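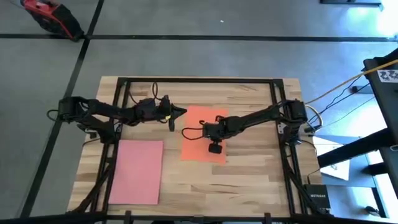
Careers / Engineering / Robot Operations

Failure Analysis Technician, Two-Arm Cells
Ivholm, main building
Full time, day shift
Start: January, or sooner by agreement

Drestonthorpe is hiring a technician to find out why our robot arms stop working when they should keep going, and to help us fix it.

We run two-arm table cells that handle thin, flexible material. Most of the current work is paper: picking up a single sheet, turning it, passing it from one arm to the other, and laying it down again. The cells are operated by people during the day, and the recordings are used by our software group to train the arms to do the same tasks without an operator.

Why this job exists

Last spring one of our cells had a fault we did not handle well. During a sheet handover, the right arm lost communication for a moment, recovered, and then moved to the last position it had been sent before the dropout. The operator was reaching in to straighten a sheet. The gripper closed on the side of the operator's hand. The injury was minor and the operator was back at work the next morning, but the arm should not have moved at all.

We took all the cells out of service and went looking for the cause. There were 3 things wrong. A cable at the wrist had been routed with too little slack and was pulling at its connector when the arm reached across the table. The controller treated a short loss of signal as a delay when it should have treated it as a fault. And our written procedure let operators reach over the table with the arms powered, as long as the arms were not moving at that moment.

The cable was the easy part. The controller now goes to a held stop after any dropout and stays there until someone resets it by hand. The procedure was rewritten, and reaching over a powered table is no longer allowed for any reason, including a dropped sheet.

What we learned from the log review is that the same dropout had shown up before on other cells. Operators had noted it as "arm hiccup" or "right side lag" and restarted. The notes were read by whoever had time. This position is meant to make sure someone does have time.

What you will do

Read the fault logs from all cells at the start of each shift and sort them by cause, as far as the cause is known.

Reproduce faults on a test cell under safe conditions. Some faults appear only after hours of repeated motion, so part of the job is patient and slow.

Inspect cables, connectors, grippers and mounts on a regular schedule. Cable routing on these arms needs particular attention — the loops at the wrist and shoulder have to be long enough for full reach and short enough not to catch on the rails or on the work.

Write up each fault in plain language, with what was seen, what was checked and what is still open. Operators are the main readers of these reports, and they will ask you about them.

Stop a cell when you think it should be stopped. You do not need anyone's approval to do this. You will need a second person's signature to start it again.

Keep the spare parts shelf stocked and the repair records current. We use Pavum for tickets and records. You can learn it here.

Test changes to the controller before they go out to the working cells. The software group will hand you a build and a list of what changed. You are expected to try the things that are not on the list too.

What we are looking for

At least 2 years of hands-on work with electromechanical equipment. Robots are a plus, but people have come to us from printing, packaging, elevator repair and medical device service, and that experience carries over well.

Comfort with a multimeter, crimping tools and basic network troubleshooting. Many of our faults look mechanical and end up being a switch port or a bad patch cable, and some go the other way.

Enough scripting to search through log files. You do not have to be a programmer.

Clear written English. We will ask for a writing sample.

Willingness to work under lockout rules without shortcuts, and to say so when you see a coworker take one.

You should be able to stand for long periods, work bent over a table, and lift up to 8 kilograms. If any of these is a problem, tell us and we will talk about how the work could be arranged.

Training

Your first weeks are spent alongside the operators, running the cells yourself. After that you will complete the supplier's service course for the arms, which we pay for, including travel. The course is given at the Sugawara training center. You will not work alone on a powered cell until you have finished both.

Pay and conditions

Pay is hourly and depends on experience. The range is given to every applicant before the first interview. Overtime is rare and paid at the usual rate and a half. There is an allowance of 400 dollars a year for work shoes and personal tools. Health coverage begins on the first day.

There is no on-call duty. The cells do not run at night.

How to apply

Send a resume and a description of one fault you tracked down, on any kind of machine. A page is enough. Tell us what you first thought the cause was, what it was in the end, and how you found out. If you never found the cause, that is fine too — tell us where you got to.

Please leave out anything confidential from a current or former employer.

Applicants who are invited in will spend a morning at Ivholm. The visit includes a tour of the cells, a conversation with two of the operators, and a practical exercise on an unpowered arm with a fault we have put into it. Bring closed-toe shoes. Long hair must be tied back, and rings, bracelets and lanyards come off before you enter the cell area.

The incident report from last spring, with personal details removed, will be sent to you before the visit. We would like to hear what you think we missed.

Apply through the careers form and choose "Robot Operations" as the department. Applications stay open until the position is filled.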